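Ruddock House – Domestic Water and Washroom Inspection
Ground and first floors, July
Inspector: Ladi Idahosa
Previous report reference: 237

Result codes: S = satisfactory, A = action needed, N = not checked

1. Incoming supply and meter

1.1 Meter reading recorded – S
3,961 at start of inspection. Reading repeated after the no-flow period with all outlets shut. No movement on the dial.

1.2 Main shutoff valve turns freely and closes fully – A
Valve closes but takes considerable force in the last quarter turn. Exercise it monthly. If it is no easier by the next inspection, replace it.

1.3 Shutoff location marked – S
Label legible. The floor plan in the entrance hall still shows the old position beside the stairs and should be redrawn.

1.4 Backflow preventer test tag in date – S

2. Water heater (Heneck, storage type)

2.1 Relief valve discharge pipe clear and ends near floor level – S
No cap, plug or threaded end. Mineral staining at the outlet is old and was noted in the previous report.

2.2 Pan and pan drain – A
Pan drain partly blocked with lint from the dryer side of the room. Clear and flush. Fit a screen to the louver door or the same comment will appear again.

2.3 Clearance around unit – A
Paint cans and a folded stepladder stored against the jacket. Remove. The marked keep-clear area on the floor is there for service access as well as for fire safety.

2.4 Pipe insulation continuous on first run of hot pipe – S
One joint has been retaped since the last inspection.

2.5 Anode rod inspection – N
Tank was not drained. Schedule with the annual flush.

3. Washrooms, general

3.1 Hot water delivered at hand sinks – S
Mixing valves are set from the ground floor closet. Readings are entered on the outlet log kept with this checklist. Let each tap run for a full minute before reading the thermometer. Readings taken at first draw are not accepted.

3.2 Traps and supply lines under sinks – S
Checked by hand and with dry tissue at every slip joint. No drips. The braided line at the first floor east sink has a slight kink and should be rerouted when the stop valve is next changed.

3.3 Seal between sink top and wall – S
Probe the rear corners, where sealant lets go first. Items kept along the wall have to be lifted to do this, and should be put back only when the sealant has been wiped dry.
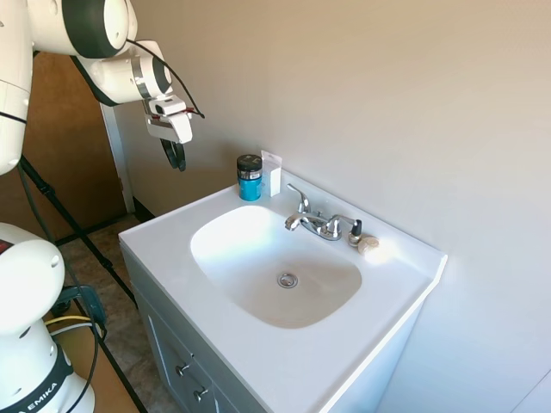
3.4 Receptacles and GFCI protection – A
Press TEST, confirm loss of power with a plug-in tester, press RESET. The first floor west device trips but needs two attempts to reset. Replace.

3.5 Exhaust fan draws – S
Tissue test passed at all grilles. Grilles dusty – vacuum before the heating season.

3.6 Toilet fill valve and flapper – A
Dye test positive in the ground floor rear toilet. Color reached the bowl well inside the waiting period. Flapper is hardened. Replace the flapper and chain together, then repeat the test.

3.7 Toilets firm on floor – S
Do not tighten closet bolts on a unit that does not move.

4. Cleaning products and storage

4.1 Products in original containers with labels – A
One unlabeled spray bottle found in the ground floor closet. Contents unknown. Removed for disposal.

4.2 Acids and bleach products on separate shelves – S
Clorex descaler is on the lower shelf, bleach on the upper. Acceptable, though reversing them would put the bleach closer to the spill tray.

4.3 Safety data sheets on hand – A
Sheet for the Okico drain gel is missing its second page. Reprint.

5. Drainage

5.1 Floor drains hold water – S
Topped up at the closet drain, which is seldom used.

5.2 Cleanouts accessible – S

Follow-up

Items 1.2, 2.2, 2.3, 3.4, 3.6, 4.1 and 4.3 remain open until initialed by the inspector. Item 3.4 comes first. Tag the device out of use until it is replaced.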